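Brarkville Makers and Tinkerers Club
Minutes of the general meeting, July 13, 2020

Chair: Britta Sauerland
Minutes: Gerd Baumgart

1. Previous minutes
Minutes of the March meeting accepted as circulated. Moved Britta, seconded Gerd. Carried.

2. Report on the visit to the Lammers open day, Skostasthorpe
Britta reported back and was plainly still thrilled with the whole day. Members had a tour of the workshop, a talk on how handling tasks are taught to robot arms, and then what everybody had come for, a proper go at the hand-held grippers. You take one in each hand and do the job yourself, and the recording goes towards teaching an arm to do it. Cloth was the favourite by a long way. It folds back on itself, it bunches, it slides out just when you think you have it (Gerd's tea towel ended up on the floor more than once), and the whole group came home with a new respect for anyone trying to get a machine to do the laundry.

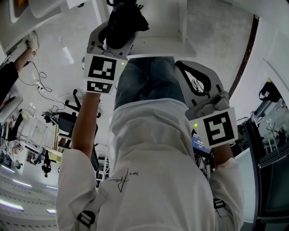

Page last changed: 4 March, by G. Baumgart

The black cloth is in the jaws of one gripper there, with the other held lower. Several members asked about the square black-and-white markers on the grippers. Our guide explained that software can work out a gripper's position and angle from them, and was very patient with the follow-up questions, of which there were plenty!

Britta said the talk was pitched just right. The group was told that 50 tries at one task is considered a modest start, and that the Lammers crew had logged 2714 across all their cloth tasks. There was a good discussion in the car park afterwards about whether socks would be easier or harder than shirts. No agreement was reached.

Action: Gerd to write to Lammers with the club's thanks and ask if a second group could come through, as four members missed out on a spot.

3. Divine project
The club's own little arm, Divine, has its new shoulder bracket on and moves far more smoothly. Gerd would love to try a marker on the wrist after what we learnt at Skostasthorpe. Agreed that he print a few sizes and bring them along. Spending of up to $100 on a better webcam approved. Moved Britta, seconded Gerd. Carried.

4. Other business
The 3D printer is jamming again. Please don't leave filament loaded overnight.
Whoever borrowed the long hex keys, the bench misses them.

5. Next meeting
Date to be emailed once the hall booking is confirmed. Bring any cloth-folding ideas, however daft.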